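Setero 207 Shielded Dose Calibrator
Climico Radiopharmacy Equipment

Product overview

The Setero 207 is a well-type ionisation chamber for measuring the activity of radiopharmaceuticals before they are given to the patient. It accepts syringes, vials and capsules, and is intended for hospital radiopharmacies, nuclear medicine departments and mobile units with limited bench space. The chamber and the display unit are separate, so the chamber can sit behind a bench shield while the operator reads the result from the clean side.

The chamber is filled with argon under pressure and sealed at the factory. It needs no topping up. A removable plastic liner protects the well from drips and can be changed without tools. Spare liners are supplied in packs of 20.

Measurement

Readings are shown in becquerels or curies, with automatic ranging. Calibration settings for 20 nuclides are stored at the factory, including technetium-99m, fluorine-18, iodine-123, iodine-131, gallium-68 and lutetium-177. A further 7 positions are left free for the user. Factory settings are locked. User settings can be protected with a four-digit code.

Results depend on the shape of the container and the volume of liquid in it, mainly for nuclides with low-energy emissions such as iodine-123. Departments should work out their own correction factors for each type of syringe and vial in use - the method is given in section five of the handbook.

Background is measured on request and subtracted from later readings. If the background is above the limit set by the user, the display shows a warning and the reading is held until the operator accepts it.
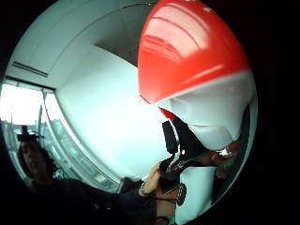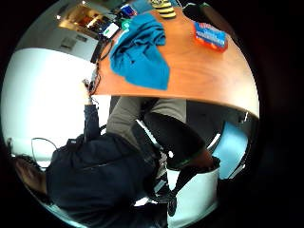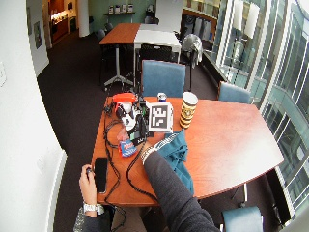
Left to right: red and white helmet; tabletop with cloth and box; at the table.

Installation

Place the chamber on a level surface away from generators, waste bins and other stored sources. Allow it to reach room temperature before switching on. The cable between chamber and display carries the signal and the chamber voltage, and must not be extended or joined. Longer cables can be ordered with the unit.

The Gosselin bench shield fits the Setero 207 without changes. It adds considerable weight, so check the load rating of the bench first. The shield is sold separately and is delivered in sections.

Quality checks

A daily check with a long-lived sealed source is recommended, normally caesium-137. The display unit stores the expected value, corrects it for decay and reports the difference as a percentage. Linearity and accuracy tests should follow local rules. Check sources are not supplied by Climico.

Software

Momwood records software reads results over the serial port or USB. Earlier releases do not recognise the user nuclide positions; an update is planned for November.

Supplied with the unit

Chamber and display unit
Connecting cable and mains lead
Two well liners
Syringe and vial dipper
Handbook and calibration certificate

Page last revised: August 15, 2019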